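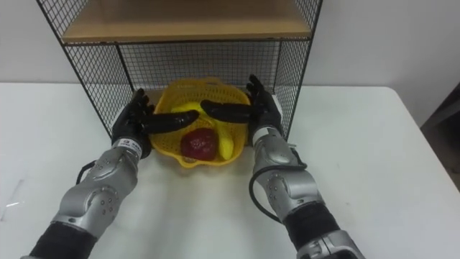
4. How filings get reported before a hearing

Mirton Court News Project | August 13, 2026

Section 3 covered the sample. Short version again: 318 stories, 21 outlets, all on criminal cases in Mirton and Rulgate counties where the defense filed at least one motion before trial. This section is on what reporters do with the motion itself.

First thing, sourcing. Most stories on a motion are written from the motion. Sounds obvious but it matters. A motion to suppress is one side's account of a search, written by people who want the search thrown out. The state's response comes in days later, sometimes weeks. By then the story has run. We coded a story as "single filing" if every factual claim about the case traced back to one document, and "mixed" if there was a second filing, a transcript, or a call to the other side that got an answer. A "declined to comment" line did not count as mixed. We went back and forth on that. Coders in the pilot round treated it both ways, so the rule was fixed in October and the pilot stories were coded over again.

Single filing stories were the bigger group. No surprise. The daily outlets in Rulgate do it the most, the Mirton weekly does it the least, and the weekly has the time. Wire rewrites were coded seperately and are left out of everything below.

4.1 Attribution

Who is saying it. In a single filing story the claim "detectives ignored a second witness" should carry a tag - the motion says, defense attorneys argue, according to the filing. Usually it does, in the first few paragraphs. Then it drops off. Lower down the same claim comes back as plain fact, or as background. We called this drift.

Drift was found in 87 stories. It goes in both directions. Early in a case, when the charging document is the only paper on file, the drift favors the prosecution. "The scheme began when he opened a second account." Says who? The charging document, four paragraphs up. After the defense starts filing, it can flip. One Rulgate case, an insurance fraud matter, has both kinds in the same outlet within one month, and a reader following along would of come away with two different sets of facts.

Headlines are worse but harder to code. Space is tight and "allegedly" gets cut. We noted headlines and did not score them. See limits, section 7.

4.2 Words for the filing

"Fires back," "slams," "blasts," "doubles down." Verb choice was coded on a three step scale, flat to heated. A motion is a routine paper. Discovery motions especially - every defense lawyer files them, the judge grants part, denies part, and that's a Tuesday in court. The heated verbs turn up more on discovery motions than on motions to dismiss. We did not expect that. One possible reading: the dismissal motion is news by itself and the discovery motion needs help. We can't test this with what we have.

The Urnska Ledger has a house rule against the heated verbs. Its stories score flat almost across the board, exceptions being reposted partner copy. It is a small outlet, so caution.

Figure 3. Humanoid robot beside a white standing desk, one hand reaching toward a banana on the desktop.
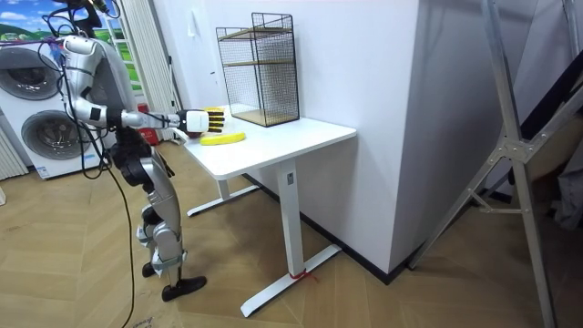
4.3 Follow-up

What happens when the judge rules. The weak spot in the whole sample. A motion gets a story, the ruling often doesn't. For each motion covered we looked for a later story, same outlet, that reported the outcome. Denials were skipped more than grants. Motions withdrawn as part of a plea were skipped nearly always, and in those cases the last thing in the archive about the search, or the witness, or the lab report, is the defense version with no result attached.

In nine cases the charges were dropped outright. We read these in full. All had a story on the arrest. Not all had a story on the dismissal, and where they did it ran shorter, no photo, lower on the page. Older stories were mostly left as they were, no update line at the top. Ji, the archive tool used by several of the outlets, does have a field for linking a later story to an earlier one. Rarely filled in.

Editors were not interviewed for this section. That is section 5, along with the survey wording.

Contact: Mirton Court News Project, research desk | © 2026 Mirton Court News Project. All rights reserved. | Back to top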